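手把手教机器人叠衣服，我还是不太信

上个月在群里跟人吵了一架，起因是有人转了一段视频，机器人把一件T恤叠成豆腐块，下面一片“家务要解放了”。我回了一句：你看看画面外有没有人拿着手柄。然后就被骂“不懂装懂”。所以这篇算是补充发言，写长一点，省得在群里一条一条回。

先交代背景。我在一家做工业夹具的小公司待过几年，后来跳到现在这边，跟着一个叫Gredeck的项目做数据采集。说得好听叫“示教”，说得难听就是坐在那儿替机器人干活，让它记下来。我自己上手做了不少，所以下面的牢骚都是从椅子上长出来的，不是看新闻看来的。

示教大体分两种做法。一种是直接抓着机械臂走，行话叫拖动示教，关节松开，你握着它的手腕，像教小孩写毛笔字。另一种是遥操作，你在一边动主手，它在另一边跟着动。我们两种都试过，最后以遥操作为主，因为拖着走的时候人的胳膊总会挡进相机里，训练的时候模型看见的是一只人手扶着机器，部署的时候那只手没了，它就懵了。这个坑文献里早有人写过，我们还是老老实实踩了一遍。

主手用的是Seidel那套，从Jirlow手里买的二手。手感怎么说呢，轻是真轻，但是没有力反馈。没有力反馈去抓布料是什么体验？你戴着滑雪手套去翻一本旧书，大概就那样。你不知道自己捏住了一层还是两层，只能盯着屏幕看，看布有没有跟着起来。起来了，也可能是把下面那层一块儿带起来了。硬的东西没这个问题，杯子就是杯子，夹住了就是夹住了。布不是，布每次都是一个新的东西。

我对这件事最大的怀疑就在这里。大家喜欢说“示范够多，模型自然就会了”。到我写这篇的时候，我们叠衣服这一项攒了1,486条示范，听着挺多吧？可是你打开看，里面真正不一样的有多少？同一个人坐同一把椅子，下午三点和下午四点做的示范，几乎是复印出来的。人会偷懒，会找到一个自己顺手的抓法，然后就一直用那个抓法。我自己就是，我总是先去找领口，不管衣服怎么摊着，哪怕明明下摆更近。模型学到的是我的毛病，顺便学了一点叠衣服。

Lutz Ackermann不同意我这个说法。他是我们这边负责策略训练的，脾气很好，每次都耐着性子跟我讲，说有毛病的示范也是示范，多找几个操作员，毛病就互相抵消了。我说毛病不一定抵消，也可能叠加。他就笑，说那你去找人。于是我们真的又拉了4个人来轮班，结果有两个人的习惯完全相反，一个从左往右折，一个从右往左折，模型学完以后走到一半会停在半空，左晃一下，右晃一下，像在路口等人让车。Lutz说这叫多峰分布，有办法处理。后来确实处理了一部分，换了一种动作生成的方式，晃得少了。我承认这一点，他是对的，至少对了一半。

剩下那一半是成功率怎么算的问题。每次对外汇报，都有一个很漂亮的数字，我不在这里写，写了要挨骂。但是什么叫成功？衣服从一团变成一个大致的方块，算成功。袖子露在外面呢？也算，备注里写“轻微外露”。中间人伸手把衣服挪回来一点呢？这个争论了很久，最后定的是允许挪一次。我妈要是用这个标准，我小时候叠的被子全都合格。

再说初始状态。演示的时候衣服一般是怎么放的？平铺，正面朝上，颜色鲜亮，底下的颜色要跟它拉得开。白衣服放在白床单上试试，模型连边在哪儿都找不到。可是谁家的衣服是这么从烘干机里出来的？我家的衣服出来是一坨，裤腿里套着袜子，毛衣翻着里子。从一坨到平铺，这一步才是最难的，而很多视频就是从这一步之后开始拍的。 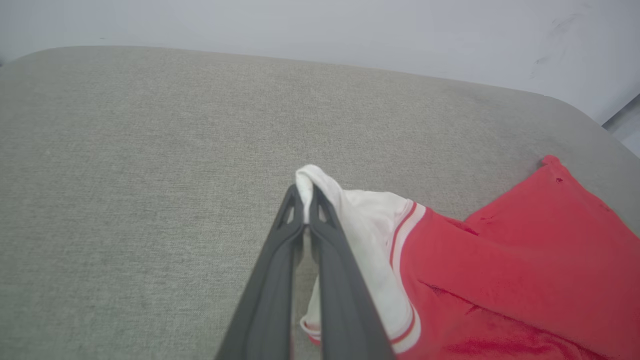

还有夹爪的问题。两根手指，就这么开合，去对付一整件衣服。我不是说两指不行，两指便宜、结实、好标定，坏了自己就能换，这些好处我都认。可是人捻布靠的是指腹那一点点搓动，拇指一错，两层就分开了。两指夹爪没有这个动作，它只能夹，夹得浅了滑掉，夹得深了连底下的一起夹走。所以操作员都会发展出一套歪招：先往下压一点，再往回带一点，让布自己拱起来，然后去夹拱起来的那个地方。我练这个练了两周，腰都坐疼了。最气人的是，换一种面料，歪招就不灵了，纯棉的拱得好好的，化纤的一压就溜。

手腕相机也值得吐槽两句。装在手腕上看得近，这是好事，但真正要紧的接触点往往被手指自己挡住，你和模型一样，都在猜下面是什么样。远处那台相机倒是看得全，可惜分辨率不够看清几层布。两路拼在一起，理论上互补，实际上经常是两边都差一口气。

有读者可能会问，那你还干这个图什么。图工资，也图好奇。平心而论，比起我在夹具厂那会儿一行一行写轨迹点，现在这种教法确实舒服多了。那时候换一个零件就要重新调一个下午，现在坐下来做几十遍示范，它多少能学出个样子，碰上位置偏一点也能自己找过去。我第一次看到它夹空了以后自己退回来再夹一次，心里还是动了一下的。后来查数据，发现是我们有个操作员手特别不稳，老是夹空，示范里全是夹空重来。它学得很忠实。这算优点还是缺点，我和Lutz到现在没有吵出结果。

我反对的是拿这个去跟外行讲“明年进家庭”。上次去Cistolcombe给合作方演示，对方老总站在旁边问，能不能叠他身上那件衬衫。带扣子的，带硬领的。大家都不说话，最后是我说，不能。回来的车上有人怪我太直，说可以讲“在路线图上”。路线图是个好东西，什么都能放在上面。

真要问我怎么改进，我的意见很土。第一，示范的时候强制打乱，衣服团起来从高处扔下去，落成什么样就从什么样开始做，别用手去理。第二，失败的示范留着，别删，标清楚是在哪一步失败的，现在我们删掉的那些里面有不少好东西。力反馈也得上，再贵也得上，哪怕只有一个方向的，让操作员知道指尖有没有吃到东西。这几条我都写进周报了，第一条开始试了，第二条说存储不够，力反馈那条没有下文。

评论区要是有做柔性物体的同行，我想问个具体的：你们示范的节奏是怎么控制的？我们发现操作员越熟练动作越快，早期和后期的示范速度差得厉害，混在一起训，夹爪有时候会在合拢之前就开始往上抬。我们现在是按时间重采样，效果一般。Lutz想把停顿帧砍掉，我怕砍掉以后它连等布落稳都不会等了。有经验的麻烦留个言，说说砍到什么程度合适。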